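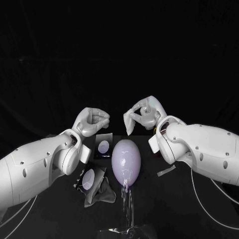 The Prullico Estate Planning Binder

Welcome, and thank you for stopping by! The Prullico binder is the one we hand to our own clients at the Bustos office when they sign a will, a trust or a power of attorney, and after so many people asked whether they could buy a second one for a parent or a sister, we decided to put it up for sale on its own. You do not have to be a client of ours to order one, and ordering one does not make you a client (our malpractice carrier likes us to say that early, so there it is).

If you have ever had to go through a relative's desk looking for a deed, you already know what the binder is for. Most families we meet have the right papers. They signed them years ago, with a perfectly good lawyer, and then the papers went into a kitchen drawer, or a shoebox, or a safe deposit box that only one person could open. The binder gives all of it one home, in an order that a tired person can follow at the end of a very long day.

What comes in the box

The binder itself is a three-ring, legal-size binder with a stiff cover and a label on the spine that you fill in yourself – some people write their name, and some would prefer it said "Recipes," and both are fine with us. Inside are 65 preprinted pages, sorted behind six tabs:

Wills and Trusts
Health Care Papers
Powers of Attorney
House, Land and Vehicles
Accounts and Insurance
People to Call

There are also 2 zippered pouches for keys and small items, and a packet of clear sleeves for originals. Please use the sleeves for anything with a raised seal or an ink signature. We would ask you not to punch holes in an original will, and please don't pull the staples out to make a copy, either. A court clerk may well want to know why the staples were moved, and you will have a longer morning than you planned.

Filling it in

Gemma Nuttall, who has run our probate desk since we were still upstairs in Tutlow, wrote nearly all of the fill-in pages, and she wrote them with a pencil in mind. Phone numbers change, banks merge, and the cousin who was going to look after the dog moves to another state. Start with People to Call, even if it's the last tab. It takes very little time, it doesn't ask you for a single account number, and once it's done you'll feel you have the hang of the thing.

The Accounts and Insurance pages ask for the name of the company, the kind of account and where the statements go. They do not have a space for passwords, and we left that out on purpose. Keep those somewhere separate, and use the line at the bottom of the page to say who knows where that is.

What it does not do

The binder holds papers; it doesn't make them. There are no fill-in-the-blank wills inside, and nothing written on the preprinted pages takes the place of a signed and witnessed document. The rules on witnesses and notaries differ from state to state, so if you find that the first tab is empty when you get to it, please call a lawyer where you live. We would be glad to hear from you if that happens to be near us.

Ordering and refills

The item number is 3320, and it helps us a great deal if you mention it when you call or write. Binders are packed at our Bustos office and go out by ground mail. The spine label comes in navy or dark green, and the refill pages fit either one, along with the older Fladia binders we used to give out, so if you have one of those on a shelf there's no need to replace it.

We revise the pages every March. If you bought your binder from us, ask at the front desk for the new sheets and we'll put a set in an envelope for you at no charge. Gift orders can be sent straight to the other person, with a handwritten card – just tell us what you'd like it to say, and please print the name clearly.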